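December, 11 at night
Posted by the Cakiteo bench diarist

Feet up, tea gone cold, and I'm still grinning. Today was the first full day of collecting in the new simulated room, and I drove the robot myself for most of it! I came home meaning to go straight to bed and instead I'm typing with one eye shut.

So, the plan. Pillora (the learning model, which we all talk about as if it were a slow but promising puppy) needs examples of a person steering two arms through ordinary chores. We want 150 good ones of each chore before we train again. I sit with a controller in each hand, I watch the views from the wrists and the body, and every move I make gets written down next to what the views showed. Then Pillora gets to chew on it overnight.

The wrist views are what I'd been looking forward to. From up there you get the two fingers at the bottom and whatever you're reaching for coming at you like a bus.

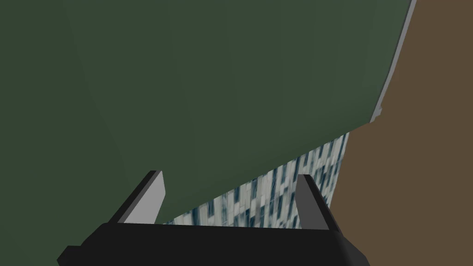
It took me most of the morning to stop rushing the approach. My hands want to dive in, and a dive makes a terrible example, all jerk and correction. By lunch I was going in slowly, fingers open, letting the last stretch take as long as it liked. I threw out my first nine tries without a pang. They were awful.

The green thing is my favorite and also my enemy. It's so big up close that it swallows the view, and then I'm steering by one curved edge and a slice of whatever lies beyond it. I started talking to myself: follow the edge, follow the edge, now stop. I'd love to know if Pillora will pick up the same trick or find something better on its own. That question is pretty much why I took this job.

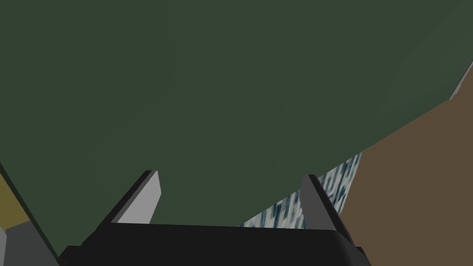
Sulemana Notes, p. 55

Had a good long argument over the afternoon break about whether to keep the clumsy examples. I say keep a few, the ones where I wobble and then recover, and mark them clearly. If Pillora only ever sees me being smooth, what does it do the first time it's off by a finger's width? The other side says we'll teach it to wobble. We settled on a separate folder, and I get to fill it, which I'm suspiciously well qualified to do.

The body view is a whole other animal. When it tips, the room goes with it, and I have to work out all over again which way is up (I tilted my own head so far that my headset slid off). I like it, though! You get both arms at once, and for the two-handed chores there's no substitute. My left hand is still lazier than my right. I'll do left-only practice tomorrow before anyone else gets in.
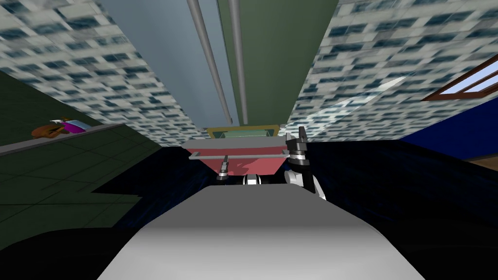 The pink tray and both arms, from the body view.

Tally on the shared sheet when I logged off: 915 clips across all chores, counting the old room. Drustura, our sorting script, flagged a handful as too short, and I'll look through those by eye in the morning because it has been wrong before about the quick ones.

Things to fix: lower the chair, turn down the controller buzz, write the chore name at the start of each run and not at the end when I've forgotten it. Also bring a real lunch. Three crackers is not a lunch.

Bed now. I've got that feeling in my thumbs like after a long day of video games, and I can't wait to go back.

Recent entries
Left hand, right hand, wrong hand
Moving out of the old room
What Drustura threw away
Pillora's second try at the cupboard
New controllers are here!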